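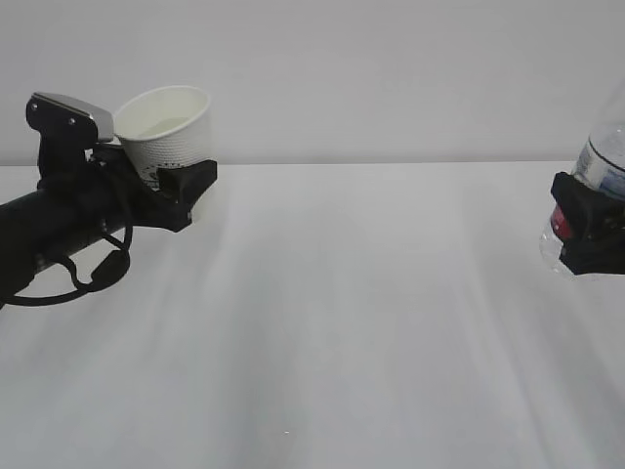

Giving up the morning coffee stop

07/09/2018

I stopped buying coffee on the way to work in August. I had been stopping at Baletti on the corner for years, and I only added it up when I was doing my taxes late and had all the bank statements out on the floor. The total for the year came to $1,873. That included a few sandwiches and one bag of beans I gave my sister, but most of it was coffee.

I don't think that's a crime. I liked the place. The problem was that I couldn't remember any of those coffees. I drank them in the car with the radio on and was usually done before the Pruloldale exit.

So now I make it at home. I bought a Talel drip machine, the small one, which makes 6 cups if you believe the marks on the side and four if you use a normal mug. The first week was bad. I was using too little coffee and it tasted like the water from a vase. Then I bought a cheap kitchen scale and settled on 24 grams for my mug and a bit extra. I grind it the night before. I know you aren't supposed to do that, but the grinder is loud and the bedroom is right there.

The beans are from Godinho, the grocery on the way to my mother's. They have a dark one and a medium one. I get the medium.

Some things I didn't expect. I get up ten minutes earlier and don't mind it. I sit at the table and drink the whole thing before I put my shoes on. I'm also less hungry at ten, and I think that's from eating a piece of toast with it where I used to eat nothing.

What I miss is the walk from the parking lot and saying hello to the same people in line. I still go in now and then, on a day off, and I sit down when I do. They changed the muffins while I was away. The new ones are smaller and have oats on top.

The car is cleaner too. I pulled eleven lids out from under the passenger seat when I vacuumed it, and a glove I had already replaced.

Next I want to look at what I spend on lunch. I have the statements in a folder and haven't opened it yet.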